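Tape your cables before you touch the code!

I've looked after the two-armed cell at Dostalbridge since July, and I'll argue this with anybody. 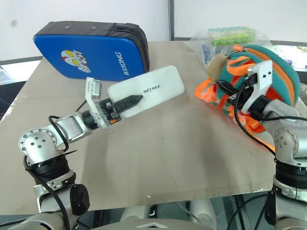

White box, left gripper.

Folks love retuning (I did it too, 100 times over), but a dangling cable tugs at the wrist and your lovely numbers go off. Check the slack with the elbows bent!
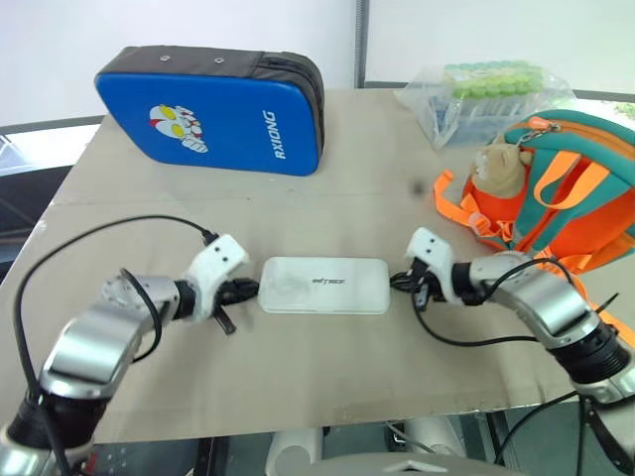 Both grippers at the white case.

Then try something floppy, like straps – they'll find every loop you missed.
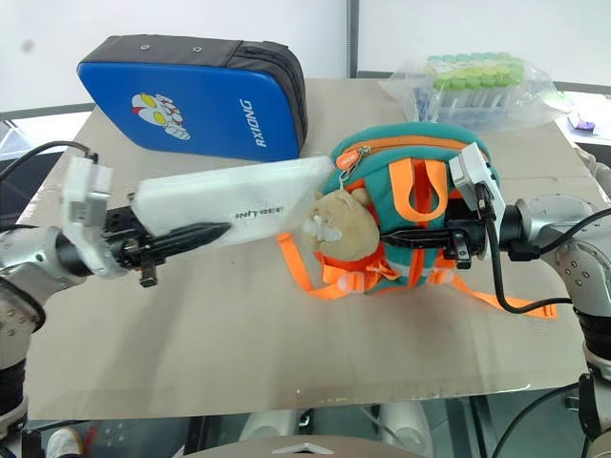

What I'd do first

Four ties, one slow run.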